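Menus: what 128 takeout menus say about dinner
Project report, Nandini Shetty

So my project started with a kitchen drawer. My aunt never throws away a takeout menu, and when I finally pulled them all out in November I had 128 of them, some older than me. I typed every dish into a spreadsheet (3,873 lines, my wrists hurt) and started looking at how places describe their food.
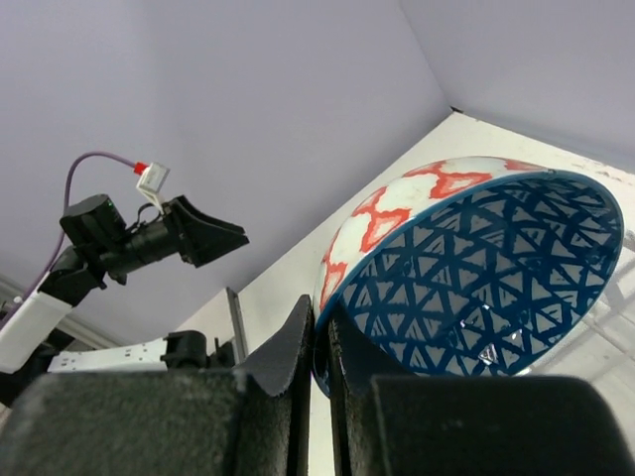 Adjectives were my first question. I figured the fancy places would use the most, but the cheap ones won easily! "Crispy" was everywhere, and "homemade" came right after. Soup was the odd one out, because hardly any menu bothers to describe it beyond the size of the bowl. A deep blue bowl with rows of little triangles inside would sell me on soup faster than "large" does, but only two menus mentioned their dishes at all. One was Istine, a noodle place, and the other was Hrynyshyn, which does dumplings.

Prices were messier. Lots of them were crossed out in pen - my aunt's pen, I think - so I used the printed ones and left the rest alone. 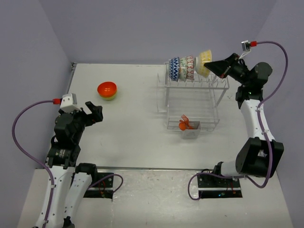

Page last changed: November, 4:20 pm

After that I sorted by length. The shortest menu had 20 dishes and the longest had 300, and the long one (Ririvura) repeats its fried rice in three different sections. My teacher asked if I'd cleaned out the repeats. I hadn't, so the total still has them in it. Next term I want to do the desserts properly.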